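## Recording a Shelf-Stocking Demonstration

Maintained by the Orkville collection group. Contact: Azadeh Jalali.

Operators record each restocking task from start to finish in a single episode. Before recording, confirm that the head camera is level and that the shelf being stocked stays in view when both arms are extended. Assign the episode to the task "restock, small cartons" and begin with both hands at rest.

Place cartons in pairs, one behind the other, with the logo facing forward. Keep each product together on its own part of the shelf.

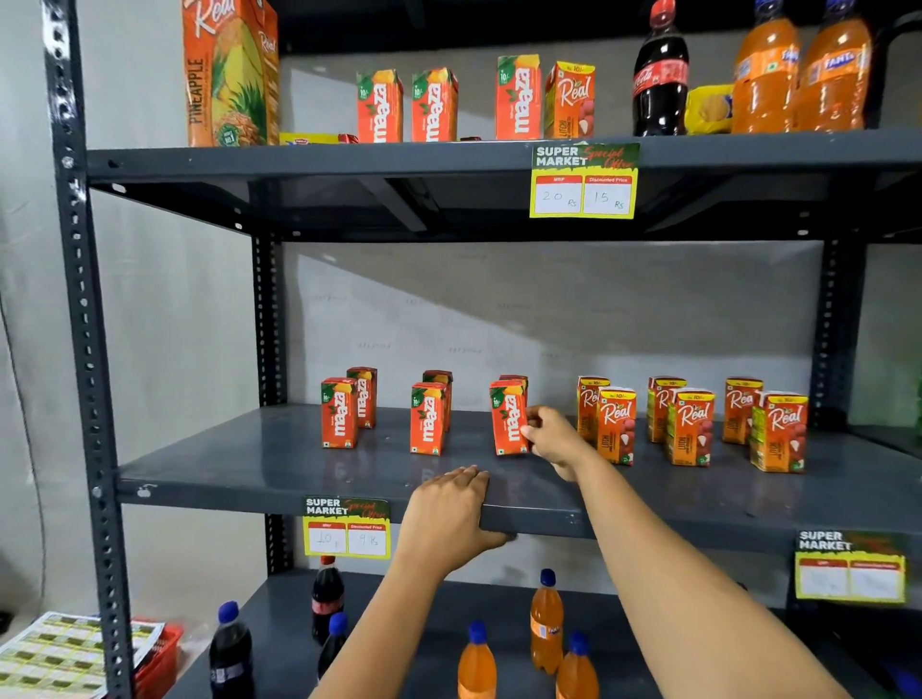

Corrections are part of the task and must remain in the recording. If a carton is crooked, straighten it with one hand at normal working speed. The other hand may rest on the shelf edge. Do not pause the recording to make an adjustment.

End the episode by withdrawing both hands and holding still for 2 seconds. Episodes longer than 84 seconds are returned to the operator for review. Accepted episodes are uploaded to Morkeo under the operator's own login.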